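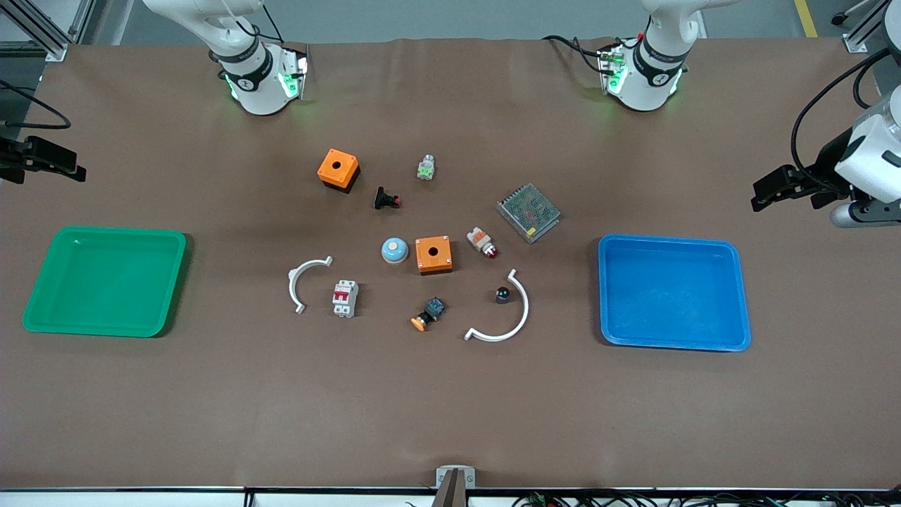 Components on the sorting bench, green tray left, blue tray right.

Forum: Stockroom and Parts Handling
Topic: Sorting mixed electrical components, two trays or more?

bench_admin
Our department is revising its procedure for returned control components. At present, push buttons, enclosure boxes and similar items are placed in the middle of the table and sorted into two trays. Green is for parts that may go back to stock, and blue is for parts that require inspection. Members are invited to comment before the procedure is issued in September.

Cirnetti_Stores
We support the two-tray arrangement. Our site handles 700 returned parts a month, and additional trays slowed the work considerably. We do recommend a written label on each tray. Color alone is not sufficient for staff who have difficulty telling green from blue.

panelroom82
I must respectfully disagree. Two trays do not provide for scrap. In our shop, damaged buttons were placed with the inspection parts and remained there for weeks. A third container resolved the matter.

bench_admin
Scrap is recorded at the inspection stage under our current rules. The request for labels is accepted.

Zollitz_QA
May I ask how enclosure boxes are to be treated? An orange box such as either of the two in the photograph should not share a tray with small push buttons. The buttons slide underneath and are overlooked.

Cirnetti_Stores
That has not been our experience, provided the trays are emptied at 23 items.

Zollitz_QA
A limit of 23 is too high where enclosures are included. We use 5 enclosures per tray and no small parts with them.

panelroom82
I concur with Zollitz_QA on this point. I would add that mushroom-head buttons should be stored upright. The black one with the red tip is lying on its side, and ours are marked for inspection if they arrive in that position.

bench_admin
Position on the table will not be a criterion, as all parts are set out loosely before sorting. The draft will be amended to separate enclosures from push buttons. The scrap container remains open for comment.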